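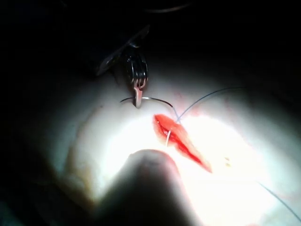

2. Setting up the picture on the Celta 242

Please read this section before you change any value in the Picture menu. The factory values are made for a bright shop. In a training room or a small office they are usually too strong, and the eyes become tired after one morning.

You will need: the display on its stand or wall arm, the power cable, the signal cable from the box, and the remote control with batteries inside. A soft dry cloth is also useful.

CAUTION: Do not lift the display by the glass or by the lower bar. Hold it by the two sides of the metal back. Two persons should do the lifting.

Placing the display

1. Put the display where no window is directly behind it or directly in front of it. A window at the side is acceptable if it has a blind.

2. Check that the air openings on the top are free. Leave a space of 100 mm or more between the openings and any shelf.

3. Connect the signal cable to INPUT A. Push until you feel a small click. If you use a longer cable than the one in the box, choose the Lasgate type with the locking plug — the plain type can slide out when the wall arm is moved.

4. Connect the power cable last. The light at the lower right becomes orange, and then green when a signal is found.

Note: If the light stays orange, the source is sleeping or the wrong input is selected. Press INPUT on the remote control until the letter A is shown.

Adjusting brightness and contrast

5. Switch on and wait 8 minutes. The backlight changes a little while it becomes warm, and a value that you set too early will be wrong later.

6. Make the room light the same as it will be during normal use. Close the blinds if they will be closed.

7. Open Menu, then Picture, then Mode, and select User. In the other modes some lines are gray and you cannot change them.

8. Lower Brightness until the black parts of the picture look black and no longer like dark gray smoke. Stop there. If you continue, the parts beside the black will also disappear.

9. Set Contrast with a picture that has both strong light and deep shadow.

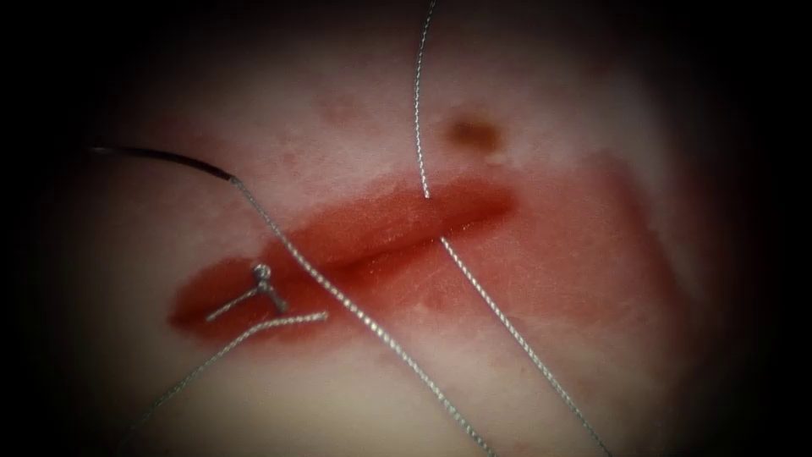
Contrast decides how many steps you can see between one tone and the next one, and it is easier to judge it on close colors than on black and white. Look first at one color in its lighter and darker forms, and move the value slowly, with a short pause after each press. With the practice pad, the thin slit of the cut must remain a darker red than the wide reddened area around it. If the two melt together, lower Contrast a little and look again. After this, look at the left and right sides, where the light fades into the dark border. The fading should be gradual, without visible bands.

10. Press SAVE. If you leave the menu with EXIT, the values are kept only until the display is switched off.

Note: Dynamic Contrast must be Off during all these steps. When it is On, the display changes the backlight by itself and you will follow a moving target. 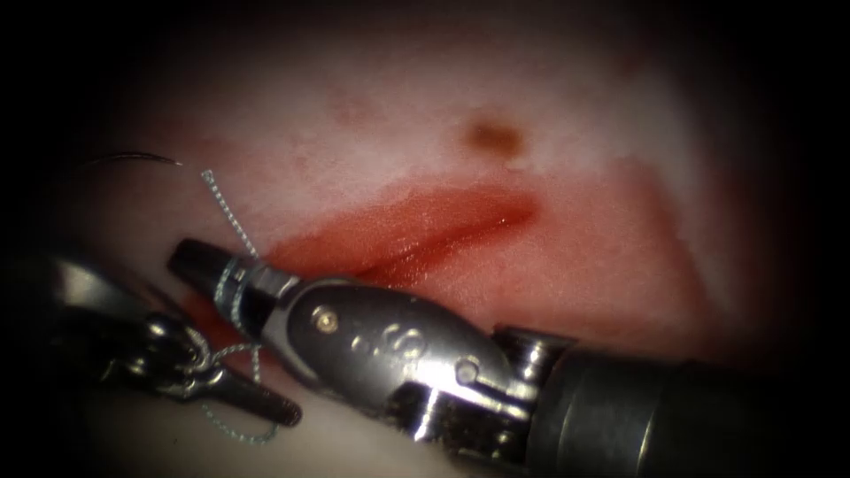 Adjusting color and highlights

11. Open Menu, then Color, then Temperature. Select Neutral. Warm makes white surfaces yellow, and Cool makes them blue.

12. Set Saturation to the middle mark. Then lower it one step at a time until strong reds have some detail inside again. Many users like a high saturation at first, but it hides small differences.

13. Open Highlights and select Soft if the bright places have no detail. Some pictures are already too bright when they arrive from the source, and in this case the display cannot bring back what is missing. Check the exposure at the source before you change more values here.
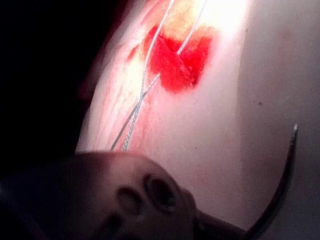

Photo: Ouali Training Rooms, December 2018

14. Compare the result with a second display, if you have one. Place them side by side and at the same height. Small differences between two panels are normal.

15. Write the final values in the table on the last page of this guide. You will need them after a reset or a software update.

CAUTION: Reset All also deletes the values saved under User. There is no second question on the screen — the reset begins when you press OK.

Locking the menu

16. Hold MENU and the down arrow together until a small key is shown. The picture values are now locked. Volume and input can still be changed.

17. To unlock, hold the same two buttons again. If the remote control is lost, use the buttons behind the lower bar. The Idus remote control can also be used, but it has no SAVE button.

For cleaning of the glass, see section 3.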